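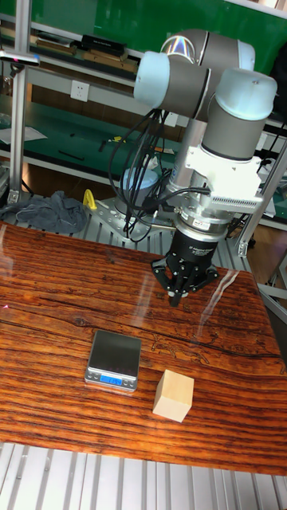 Small scale, big opinions

06/05/2019

I have been weighing things. All the things! Ever since I got a little digital scale for letters and parcels I can't walk past an apple or a bar of soap without wondering what it comes to, and my notebook is filling up with numbers that are no use to anyone and make me very happy.

It started in March with the soap swap. I had promised to mail out a batch of little packages, and I was still doing the thing where you hold a parcel in one hand and a bag of sugar in the other and say "hmm, lighter." The post office did not agree with my hands. I paid extra on four of them and came home determined to do better.

So, a scale. I borrowed a kitchen one first, the flat glass kind, and it was fine for flour, but it went to sleep every time I stopped to write something down. Then I found one with a square platform and a backlit display (I'm a sucker for a blue display, it makes the whole table look like something important is going on) and that was that. It goes up to 2000 grams, which covers nearly everything I send, and it's small enough to leave out next to the tape and the scissors.

The real fun began when I wanted to know whether it was any good. You can buy proper calibration weights, and I may yet, but I wanted something I could pick up without gloves and leave lying on the table without feeling guilty. A wooden block turned out to be perfect. A plain light-colored cube sits flat, doesn't roll, has no lid to lose and doesn't leak. You set it on the platform, you read the number, you take it off, you wait for zero, and you do it again. I did mine 20 times in one evening with the radio on, and wrote down every reading in a column. Lovely evening.

What I learned, in no special order:

Let it settle. The last digit likes to wander for a second or two, and if you're impatient like me you write down the wrong one.

Put things in the middle. My cube read a gram different when I nudged it out to the corner of the platform. I tried all four corners, of course I did, and two of them were fussier than the others.

Mind the table. I have two to choose from, the painted one by the window and the old shiny one, and the painted one has a wobble that the scale can feel even if I can't. A folded postcard under one leg fixed it.

Keep the window shut. A breeze across an empty platform is enough to set it twitching, and then you're chasing zero all afternoon.

Wood changes! This was my favorite discovery. The cube was a touch heavier after a rainy week than it was after a dry one, and I weighed it so many times I'm sure of it. I had read that wood takes up water from the air, but it's a different thing to watch it happen in your own notebook. I've now got a second block sealed with two coats of Prorno oil to see if it holds steadier. Ask me in a month.

After that I went around the house. A lemon, the spare keys, one slipper, the other slipper (not the same, and I have no explanation). The big Dalsgaard teapot with its lid came to 1218 grams empty, so full of tea it is a serious piece of equipment, and my wrist would like that on the record. The Isora mug I use every morning weighs far more than it looks. The Cestau one I never reach for is light as anything, and I'm starting to think I just like a heavy mug.

As for the parcels, I now cut the box down, weigh it empty, pencil that on the flap, and then fill it. It adds about 15 minutes to a batch and I've stopped getting surprises at the counter. The trick is to weigh the box with its tape on. Tape counts, and so does that big handful of crumpled paper you stuff in at the end to stop things rattling.

A few of you asked how I keep the platform clean. A barely damp cloth, then a dry one, and always with the scale switched off. Dark shiny platforms show every fingerprint, so if that bothers you, go for a brushed one. I've decided to love the fingerprints.

Next up is yarn. I have a basket of half-used balls with no labels, and if I weigh them I can work out which ones still have enough in them for a pair of socks. The gray one is first, I've got my eye on it.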